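Stedetti kitchen randomisation

Stedetti kitchen randomisation is a method for training household manipulation policies in simulation, in which the colours, textures and contents of a virtual kitchen are reshuffled at the start of every episode. It was first described in a technical note dated January 17, 2018, by the Skekwood group, which had grown tired of policies that could handle only one shade of cupboard.

The method draws each episode's kitchen from a library of 106 object models and 200 surface textures. Taste is not among the sampled parameters. Window frames need not match, and objects may be placed wherever the physics engine will tolerate them. Camera positions are also varied, so that a policy cannot memorise the neighbourhood of the sink.

In the original trials, policies were trained on up to 300 layouts and then tested on 11 unseen ones, a set known as the Tulell split. The group reported fewer failed grasps than with a fixed kitchen — though placing objects remained, in the note's phrase, "a matter of optimism". A later variant, Bozkurt sampling, restricts the colour ranges and has been criticised for spoiling the fun.

Rendered kitchens with a sink set into a marble counter 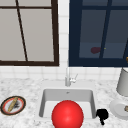
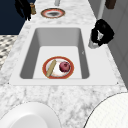
Does the method need photorealistic rendering?

The original note used plain rendering throughout and argued that variety between episodes mattered more than polish. Bozkurt sampling kept the same renderer.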